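Cuaderno de taller – contabilidad de proyectos
11 de julio de 2024

Hoy toca apuntar lo del cierre parcial de Darnadow antes de que se me olvide, porque por fin ha cuadrado y estoy contentísima. Llevábamos desde mayo con una diferencia de 129 euros entre las horas imputadas y el coste que salía en el informe del proyecto. Una miseria, sí, pero aparecía siempre en el mismo sitio y me tenía frita.

El origen: el código de tarea 17. Estaba dado de alta dos veces en la hoja maestra, una como «montaje» y otra como «montaje y ajuste», cada una con su tarifa. Abilio imputaba en la primera y Marcelino en la segunda, los dos con toda la razón del mundo, porque en el desplegable se veían las dos iguales (la columna es estrecha y corta el texto). Lo encontró Ainhoa ordenando por tarifa y no por fecha. ¡Qué idea tan sencilla y qué bien ha funcionado!

Lo que he hecho esta mañana, por orden:
– Copia de la hoja maestra tal como estaba, guardada en la carpeta de cierres.
– Fusión de los dos códigos en uno. Se queda «montaje y ajuste», con la tarifa del presupuesto aprobado.
– Recalculadas las imputaciones de mayo. Diferencia: cero.
– Columna del desplegable ensanchada, que ya era hora.
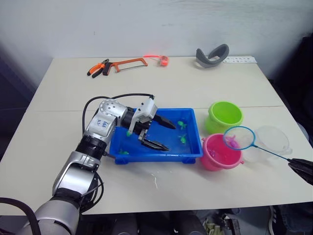
Con eso arreglado me he animado a probar lo que llevaba tiempo queriendo probar, que es separar coste comprometido y coste incurrido en el mismo cuadro. Hasta ahora el comprometido vivía en un archivo aparte que mantenía Aurelio y que solo entendía Aurelio. En cuanto lo pones al lado se ve muchísimo. El pedido a Paredes, por ejemplo, son 500 euros que ya están firmados y que en nuestro informe no existían hasta que llegaba la factura. Quien mirase el saldo disponible pensaba que tenía ese dinero, y luego venían los sustos.

La fórmula que uso es la más simple posible: disponible = presupuesto – incurrido – comprometido pendiente de facturar. Lo delicado es el «pendiente»: cuando entra una factura parcial hay que descontarla del compromiso en el mismo apunte, o se resta dos veces. Esta mañana caí en ello al primer intento, con el propio pedido de Paredes, así que he puesto una celda de control que se colorea si facturado más pendiente no coincide con el importe del pedido.

Branwen pregunta si esto se puede llevar a Wikel, que tiene el presupuesto repartido por fases y no por tareas. Creo que sí, pero hay que decidir antes qué hacemos con los pedidos que cruzan de una fase a otra. Dos opciones:
1) Cargar todo el compromiso en la fase donde se firma. Rápido, aunque la primera fase queda muy inflada.
2) Repartirlo según el calendario de entregas. Más trabajo de mantenimiento, y a cambio la previsión sale mucho más fina.
A mí me tira la segunda. Marcelino prefiere la primera y tiene su parte de razón: si el calendario se mueve cada semana, alguien tendrá que mover también los importes.
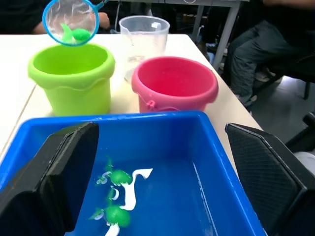
Peces verdes de juguete en la bandeja azul, con las pinzas abiertas.

Sigo por la tarde. He montado el cuadro de Jitis desde cero con la plantilla nueva para ver cuánto aguanta, y aguanta de maravilla. El único tropiezo ha sido con los gastos indirectos. En la plantilla se aplican como porcentaje sobre el coste directo, y en Jitis hay una subcontrata que por contrato no lleva indirectos. He añadido una columna de sí/no por línea. Feo pero claro, y quien lo abra dentro de un año lo va a entender.

Una cosa que me ha encantado: con la variación mensual al lado del acumulado, Abilio ha visto de un vistazo que lo de los desplazamientos era un pico de un solo mes. En el informe viejo parecía una tendencia y ya estábamos hablando de recortar viajes.

Pendiente:
– Pedir a Aurelio su lista de compromisos abiertos y volcarla entera.
– Hablar con Branwen y Marcelino de los pedidos entre fases en Wikel.
– Bloquear la columna de tarifas de la hoja maestra, que solo se toque desde presupuesto.
– Revisar si hay más códigos duplicados. Ainhoa se ha ofrecido a pasar su filtro por los demás proyectos.
– Redondeos: Jitis trabaja a 2 decimales y Darnadow a enteros. Unificar antes del próximo cierre.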